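Keeping a Household Budget After the Move to Takbridge

Readers of this blog will recall that our household relocated to Takbridge in July. The present entry sets out how the monthly budget has been reorganized and which practices have been kept from the previous address.
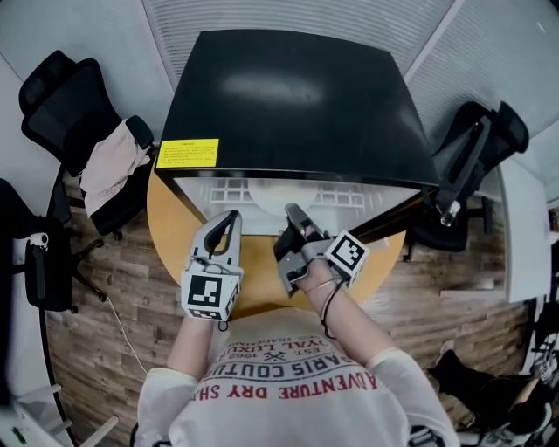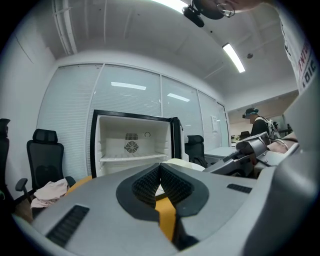
Two views, the first showing the round table.

The former budget contained 32 separate headings. It was accurate, but it required most of an evening to complete, and entries were often postponed until the receipts had faded. The revised budget contains 13. Groceries and cleaning supplies now share one line, as do bus fares and parking. Rent, power and water remain separate, as these are paid on different dates.

Niilo Tikkanen, with whom I share expenses, proposed that each of us keep a small personal allowance outside the shared account. I was at first opposed to this. After three months I am satisfied that it prevents a good deal of discussion over minor purchases.

Certain costs were underestimated. The deposit required by Kemppainen, our letting agent, was returned late on the old apartment and demanded early on the new one - a gap that had to be met from savings. Almost 7 percent of the yearly reserve was used in this way. It is being restored in equal monthly amounts.

Accounts are reviewed at 7 in the evening on the last day of each month. Bills are paid first, then the reserve, then the allowances. Any remainder stays in the shared account until the following review.

A further entry will address winter heating, for which the first bill has not yet been received.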